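### 5.3 Failure Analysis: Snagged Cable Bundles

The most frequent fault in the Wuneck trials occurred during unloading of power supplies from the divided carton. The right gripper closes on the wire bundle and lifts the unit by it. In 15 of 60 picks, a plug in a neighboring cell caught on the bundle during the lift, and the wrist torque limit stopped the arm. The left arm was not assigned a role in this phase.

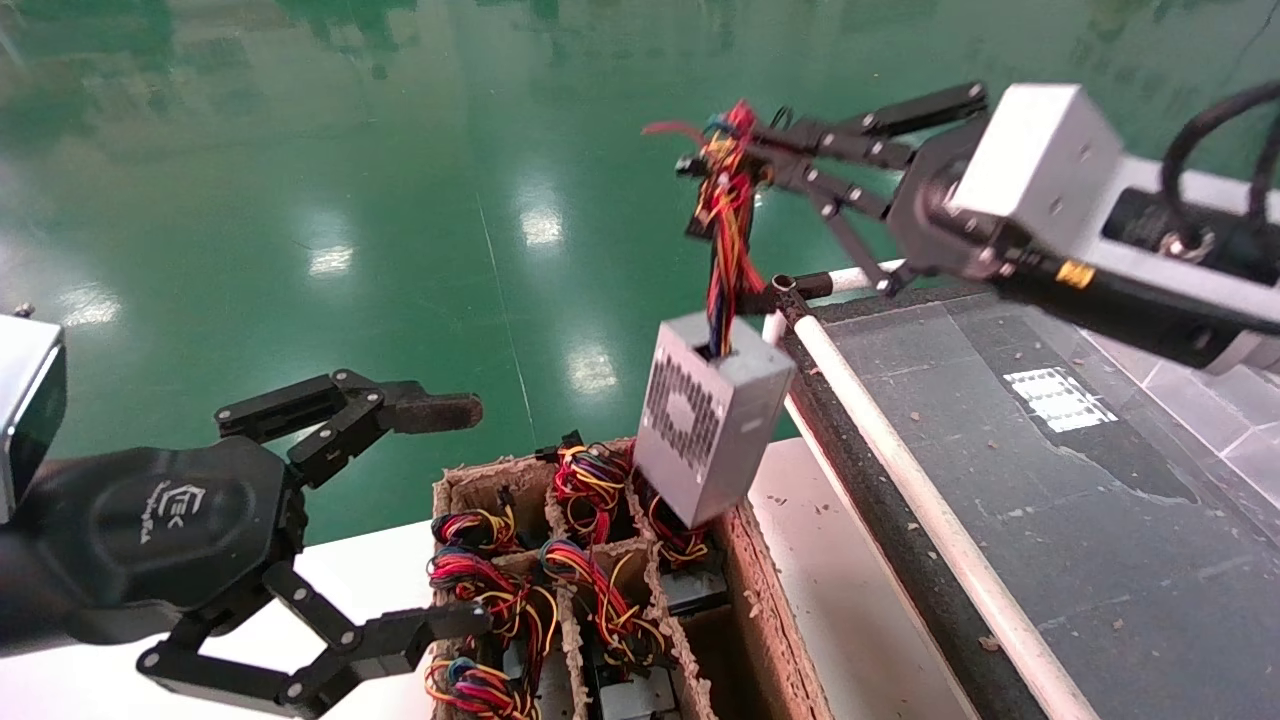 **Figure 3.** Dual-arm unloading of power supplies from a carton with cardboard dividers, next to the conveyor.

The Godine planner treats each cell as separate and has no model of wires crossing a divider. When a snag raised the load slowly, the stop came late, and in 3 picks the held unit swung toward the guide rail before the arm halted. No operator was inside the cell at the time. We nevertheless classify these events as safety-relevant, as a suspended unit can slip from a grip on wires alone.

Following a review by Tymofii Didenko, the lift was split into two stages, with a pause and a torque check at a height of 30 mm. If the check fails, the arm lowers the unit, opens the gripper, and requests a new grasp point. The change does not address loose strands outside the grip, which the segmentation step still assigns to the wrong bundle in some cases.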